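The Wrestlers of Udar

At six in the morning the sand pit in Udar is still cold, and the boys who train there put their feet in it slowly, as if it was a river. They have come before school. The oldest ones bring rakes and turn the sand until it is soft. After this the whole group walks in a circle, hands behind the back, and the coach starts to sing.

Belt wrestling has been practiced in this valley for a very long time, but the club is young. It began with two mats, borrowed from a school in Wadadeo, and one good belt which everyone had to share. Today 60 children are on the list. On a normal morning 20 of them appear, and in April, when the rain makes the road bad, fewer.

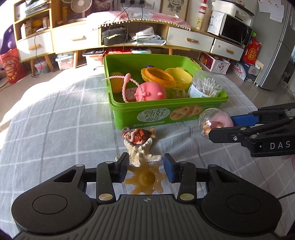

A match here is short. Both wrestlers hold the belt of the other, the referee lifts his hand, and the first one whose back touches the sand has lost. Small children wrestle for small prizes, and the prizes are a serious matter. At the spring meeting in Lau the winner in the youngest group could choose from a basket of toys, the sort of clear plastic ball with a little orange and white toy inside that any child will carry in a pocket for weeks. The older ones wrestle for flour, for a sheep, or for money that the mother keeps.

I asked the coach if he worries when such small children fight. He laughed at the word. For him, fighting is what happens in the street behind the market. In the pit you must help the other person to stand up, and if you forget this you do not wrestle again until the next month.
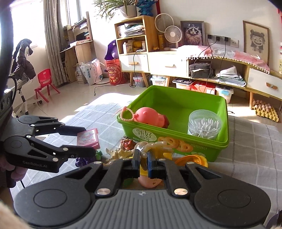 The girls came to the club later. At first there were only 2, cousins, and they had to wrestle each other every morning until both were bored with it. Now they have their own group, and one of them has thrown boys from Plirnimton who were a head taller. Her grandfather, who was against it in the beginning, drives her to every meeting and complains about the referees all the way home.

Before eight the training is over. The belts are hung on a nail, the sand is raked flat, and the children run down the hill with sand still in their hair.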